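Ticket 3429: Planner reports "no valid grasp" on sofa scene, then grasps anyway

Project: Memavach (tabletop and soft-furnishing sorting, simulation only)
Component: grasp selection / collision world
Opened by: Simone Assunção
Assigned to: Khalil Sfeir
Priority: Medium (was High, was Low, was High)
Status: Resolved, with one follow-up

Summary

On the two-bin sofa scene the grasp selector rejects every candidate, writes a polite line to the log saying so, and hands over to the motion planner. The motion planner then moves the arm to a grasp pose. It is a reasonable grasp pose. I would still like to know whose idea it was.

Environment

Planner branch: onville-merge
Scene package: stulstead, sofa variant, blue bin and yellow bin
Arm: simulated Franka, stock gripper
Random seed: 395
Physics step and controller gains: defaults, untouched by me

Steps to reproduce

1. Load the sofa variant with the seed above. Other seeds do it too, but this one does it every time.
2. Start the sorting task with the cluttered object set.
3. Watch the grasp log. All candidates get marked IN_COLLISION.
4. Watch the arm go down between the bins regardless.

Expected: the task stops with an error, or picks a different object.
Observed: see step 4.

Log extract

[grasp] candidates generated: 42
[grasp] candidates after collision filter: 0
[grasp] WARN no valid grasp, returning best
[plan] goal received, planning
[plan] solution found
[exec] started

"Returning best" out of none is doing a lot of work there.

Comment, Khalil Sfeir

Can't reproduce on my machine. Are you sure you aren't on the old collision world? The old one treats the sofa as a single convex lump, so anything resting on the seat counts as being inside the sofa, and so does any gripper that comes near it.

Comment, Simone Assunção

I am on the new one. I have checked the version three times and the third time I read it aloud. Renders from the affected scene, views differ:

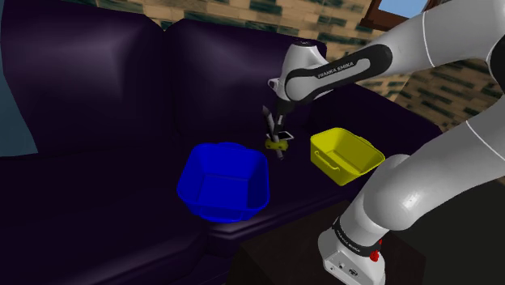
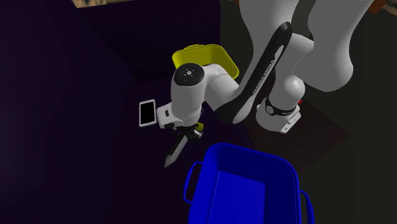 Comment, Khalil Sfeir

Right, thanks. The bins are where I'd expect and the arm is plainly getting down to the objects, so the motion planner's world and the grasp filter's world don't agree. One of them thinks there is a sofa-shaped solid up to the top of the backrest. The other one has seen a sofa before.

Could you dump both and compare? The command is in the wiki under "Debugging", on the page that says it is out of date. It isn't out of date, only the notice is.

Comment, Simone Assunção

Dumped both.

Motion planner world: sofa is the decomposed mesh, seat and backrest separate, bins hollow.
Grasp filter world: sofa is one convex hull, bins are solid blocks.

So I was on the new collision world and also on the old one. The filter loads its own copy from a cached file, and the cache is keyed on the scene name. We changed the mesh and kept the name. Your machine had no cache from before the change, so yours built the right one first time.

I deleted the cache and ran again with the same seed:

[grasp] candidates generated: 42
[grasp] candidates after collision filter: 26
[grasp] selected candidate, score above threshold
[plan] solution found

No warning. I have not been this pleased about deleting a file in some time.

Comment, Khalil Sfeir

Good. That explains the rejections. It doesn't explain why an empty list turned into a motion, so I went looking.

When the filter returns nothing, the selector falls back to the top-scoring candidate from before filtering. The comment over that line says "temporary, for demo". It was added in June. The demo was the Åberg one, where the filter was so strict that the arm stood still for the whole first session, and somebody (me) made it move.

I'd forgotten. I'd like it noted that the variable is called best_effort and that I thought this was funny.

Comment, Simone Assunção

Noted. Please remove it before we do anything that isn't a simulation. One of the objects in the set is a knife and I would prefer the software to mean it when it picks that up.

Also, could the warning be an error? A WARN in that log scrolls past between two hundred lines of joint limits and no human eye will ever rest on it.

Resolution, Khalil Sfeir, 31 January 2019

Changes merged:

- Cache key now includes a hash of the mesh files as well as the scene name. Old caches are ignored and can be deleted at leisure.
- Fallback removed. An empty candidate list now raises NO_GRASP and the task moves on to the next object. If there is no next object it stops.
- The message is logged as ERROR and says which collision world was used and when it was built.
- Added a test which loads a scene, swaps the mesh under it and checks that the filter notices. It failed before the change and passes after it, so it is probably testing something.

To pick up the fix, update the branch and restart the planning node. A reload of the scene isn't enough; the node holds the old world in memory until it is killed.

Follow-up

The bins being solid blocks in the old hull went unseen for a good while, as placing into a bin used a fixed drop pose and never asked the filter. It ought to ask. Opened as a separate ticket and assigned to Simone, who found it and should have kept quiet.

Comment, Simone Assunção

Accepted. Restarted the node, reran the seed, no fallback, no warning. Closing.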